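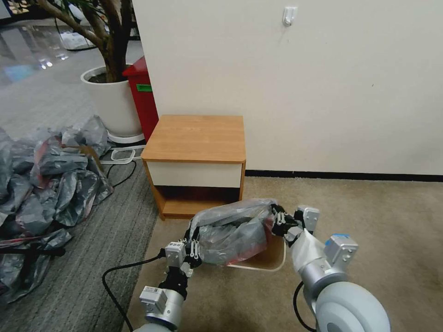 Ladton opened its furnished rooms to the public on Saturday and I went along with my sister, who is looking for somewhere small. The building is on the Vainio Street side, a short walk from the tram. They let people through in groups of 4, so we waited in the foyer for a while and read the price list. The rooms are plain. In the one we spent the most time in there was beige carpet, an off-white wall with a dark baseboard, and a small bedside cabinet with a woodgrain top, one cream drawer and an open shelf underneath. I would want more storage than that for winter clothes. A big tree in a round white planter stood further over, with a red bin beside it, and past the carpet the floor changed to polished grey.

Catinca Pascu took our group through and answered questions about the lease. Heating is included, laundry is not. The deposit is $151 and the bike cage is another $100 a year. My sister asked about noise from the Pralon depot next door and was told the trucks stop at six.

Tea and biscuits were set out at the end. The next open day is in August, at the Trirnberg building.

4 comments | Share

Contact | Back to top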